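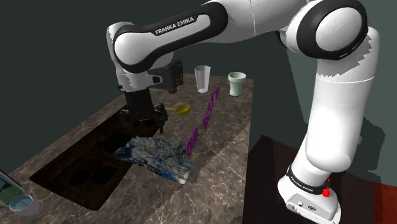
Loïc Huet wrote back before I'd finished typing the first post, to tell me a sourdough starter can't be kept on rye alone and I'd be back to white flour by January.

Well, it's January, Loïc, and mine is on rye and climbing out of the jar!

Filed under: Home Baking, Threads

Print this | E-mail this to a friend

2/ Okay, so, background. I fed this starter plain white flour for 163 days and it was fine. Nice bread. A bit sleepy in the mornings. Then the mill shop at Hustidside had whole rye in the big bags and I came home with one.

3/ First two feedings, nothing much. Third one, I went to bed with the jar half full and came down at 6 a.m. to starter all over the shelf. I was so happy I woke up my sister (she was less happy).

4/ What I do now: 29 grams of starter, 84 grams rye, the same of water. Stir it with a chopstick, lid on loose, leave it by the kettle. It looks like wet cement. Keep going!!

5/ The smell is the best part. White flour starter always smelled a little like nail polish to me if I left it too long. Rye smells like apples, and then by day two like the inside of a cider barrel. I keep taking the lid off for no reason.

6/ Someone asked about the crumb. Tighter, yes, if you go all rye. I only use the rye for the starter and bake with Bartoš bread flour, so the loaf is still open and chewy with those little brown flecks all through it.

7/ Baked 19 loaves like this so far and two were bricks. One of those I forgot the salt, so I don't think it counts against the rye.

8/ Oh, and the discard! Crackers. Spread it thin, oil, caraway, flaky salt, 325 until the edges curl. They last one evening at my place. I had a batch in a tin for my dad and ate it in the car.

9/ If you want to switch yours over, do half and half for a few days first and keep a bit of the old one in the fridge. I've still got mine in there behind the mustard.

10/ Trying a seeded one tonight with sunflower and a spoon of molasses. Will post the crumb if I can wait long enough to let it cool.

Search this site Enter keywords Go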